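**Taking stand material from the UK to a book fair in Germany: carnet or not?**

**Rhun Mathias**
We are a small press (Varby) with a shared stand at a fair in October. I have 12 display copies, 2 folding shelves, a screen and a carton of giveaways, total value around £908. All of it leaves by van on the Wednesday. Does everything go on one ATA carnet, or do I split it?

**Onitz**
We just drove over with ours and no one asked. Wouldn't bother.

**Nautiyal**
I would disregard the above. That was fine before the UK left the customs union. Goods for a fair are commercial goods even if you carry them yourself. Get the carnet stamped on the way out as well as on arrival, or you may have trouble bringing the shelves home.

**Gyula Bakos**
Split it. A carnet covers goods that come back in the same state. The shelves, the screen and the display copies qualify, provided you don't sell the copies on the last day. List each item with its value and weight. Alside, our forwarder, wants the list 3 working days ahead.

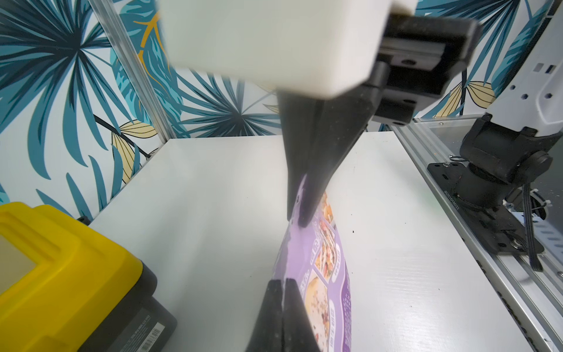 Giveaways need their own invoice, marked as not for resale, with a realistic value against each line. Printed catalogues are rarely a problem. Anything edible is: a glossy purple snack bag of that sort is a consumable, so it can't go on the carnet, and if the contents include meat or dairy there are separate import rules. Buy the snacks in Germany and leave that line off the list.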